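Re: Filtering bimanual demos by gripper distance, does it really help?

mescobedo
Member
Posted Friday, 9:14 am

Continuing from the other thread, because it became too long. I promised to write how we filter the demonstrations in the Omville set.

We have 2473 episodes recorded with hand-held grippers, no robot arm. For each episode we compute the distance between the two fingertips over time, from the marker cubes. Then we drop the episodes where this distance jumps more than 8 mm between neighboring frames. After this step we train the same policy with the same settings, and on the rod task it fails less often than the policy trained on everything. I was surprised by how simple it is.

The objects are small and the two hands work close together, so a small pose error matters a lot.

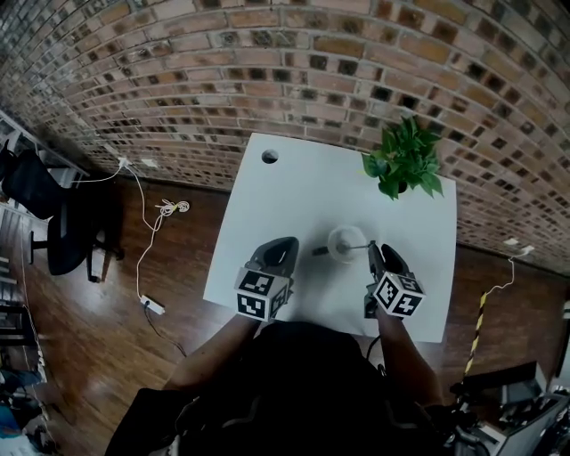
Rod task, head view. Right finger at the end of the rod, one marker cube under each finger.

The head view is used only for checking episodes by eye. It does not go into the policy.

Macario Escobedo

---

turnip_lathe
Posted Friday, 9:52 am

Thanks for posting this. One question before I believe it: how many episodes are left after the filter? If you throw away a third of the data and the result is better, maybe you only removed your worst operator. I had exactly this with the Turison recordings. We were very proud of our smoothness score for two months, and it was one person who always started too early.

---

mescobedo
Posted Friday, 10:20 am

Fair question. I did not split by operator yet. We have 13 operators and the drops are not equal between them, this I can see already. I will make the table.

---

kjell_oh
Senior member
Posted Friday, 11:05 am

I disagree with the filter itself. A jump in the distance is a tracking error, the demonstration can be perfectly good. Look at your own picture: the fingers are almost meeting over a small part, and the forearms come in from opposite sides. In such a position one cube can easily hide from a camera when the hands turn. So you remove the episodes where the hands are close and rotated, and these are the hard ones. The policy will look better on the easy starts and worse on the rest.

Fix the poses, keep the data.

---

mescobedo
Posted Friday, 11:31 am

I agree in principle, but how do you fix them? We tried to interpolate short gaps and the policy learned a strange little pause before the grasp. Maybe our gaps are too long for it.

About the starts — we evaluate from the same list of start positions for both policies, and the list was made before the filter. So it is not chosen to help us.

---

kjell_oh
Posted Friday, 11:48 am

Same list is good. But who made the list, and did they include rotated starts? I would fuse with the IMU instead of interpolating. Lunde did it this way and I remember no pause.

---

pell_mell
Posted Friday, 1:37 pm

Small thing from the side. Please also run a random filter: remove the same number of episodes, chosen blindly, and train again with a few seeds. Without it we cannot say anything. On our Weltden data two seeds of the same config differed more than most "improvements" I read here.

And 8 mm per frame depends on the frame rate, so better to give it as a speed.

---

turnip_lathe
Posted Friday, 1:50 pm

+1 for the random filter. If the compute is a problem, take a subset of 1000 episodes. The absolute numbers will be worse but you can still compare.

---

mescobedo
Posted Friday, 4:26 pm

OK, the plan is: table by operator, random filter on 1000 episodes, and the threshold as a speed. For the IMU I need to ask a colleague, I am not sure that our clocks are aligned well enough.

kjell_oh, I checked the list. It has rotated starts, but fewer than I thought. So you may be partly right, and I will report them separately.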